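Parts sorting by robot

Parts sorting is the task of taking mixed items from a surface, a bin or a belt and placing each one where its kind belongs. In small workshops it is still done mostly by hand. Whether a general-purpose machine can take over this chore is an open question in robotics, and the answer depends on the parts, on the containers and on how much the work changes from one day to the next.

Background

Fixed sorting machines are common in large factories. They use chutes, feeders and purpose-made holders, and they do one job for years. Such a machine is of little use to a repair shop, where a brake pad, a drum shoe and a bag of springs may share the same bench before lunch. A shop of this kind needs a machine that can be given a new task without new hardware.

The workshop supplier Sial was founded in 1989 and sorted returned brake parts by hand from the beginning. Its former floor manager, Hammad Tanoli, described the work as "easy to explain and tiring to do". The firm tried a feeder system from Trirko, but it was withdrawn after 7 months, as the curved shoes turned over in the track and blocked it.

Two-arm systems

A more recent approach uses two arms at one table, each with a simple two-finger gripper. Each arm serves mainly its own side, and an item in the middle can be taken by either one. This shortens the reach, but it brings the problem of deciding which arm should move. Systems of the Prenero type solve this by a fixed rule, while the Lirneck software makes the choice again for every item.

Trays of different colors are often used as targets. Color is easy for a camera to find, also when the trays have been moved between two runs. 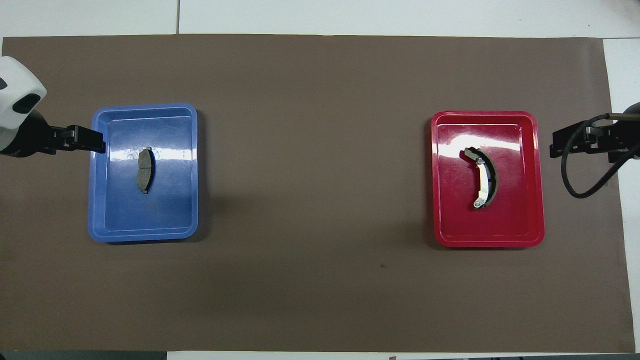
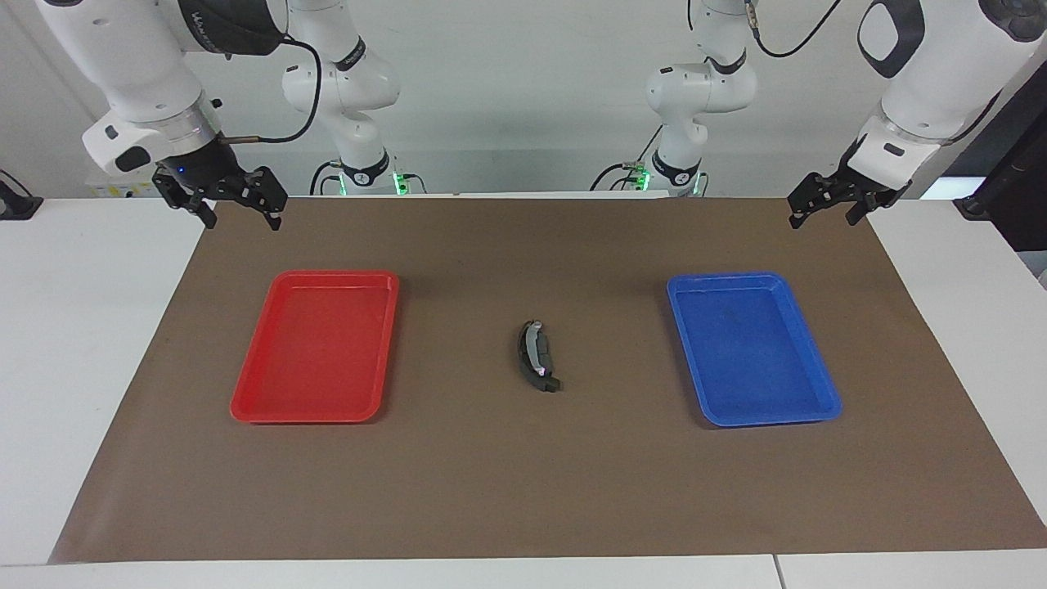 Two-arm sorting table with a red and a blue tray. In the first view a disc brake pad lies in the blue tray and a curved drum brake shoe in the red one; in the second both trays are empty.

Difficulties

Brake parts look simple to a person, but they are not so simple for a gripper. A disc pad is compact, and it can be held well across its width. A drum shoe is an arc with a thin web and a friction lining on the outer side, and its center of weight does not lie on the metal. If the fingers close at the wrong place, the shoe swings in the grip and may strike the rim of the tray.

Glare is a second difficulty. Glossy plastic reflects the lamps above the table, and the reflection can hide the edge of a part. Ghazala Cheema and Khurram Qureshi reported that a matt work surface helped with this more than a better camera did, although the shine inside the trays remained.

The third difficulty is speed. In a trial led by Amna Awan, the arms handled up to 2000 parts in one month. A trained worker at the same shop needed 5 working days for that number.

Present state

For known parts, lying apart from each other, the task is generally considered possible. For parts in a pile, or covered with grease, it is not yet reliable. Fulgencio Contreras has argued that shops should not wait for the complete solution - a machine which sorts only the clean and separate parts during the night already leaves less work for the morning. Others object that somebody must first lay the parts out, and that this person could sort them in the same movement.

See also: Bin picking; Machine tending; Dual-arm manipulation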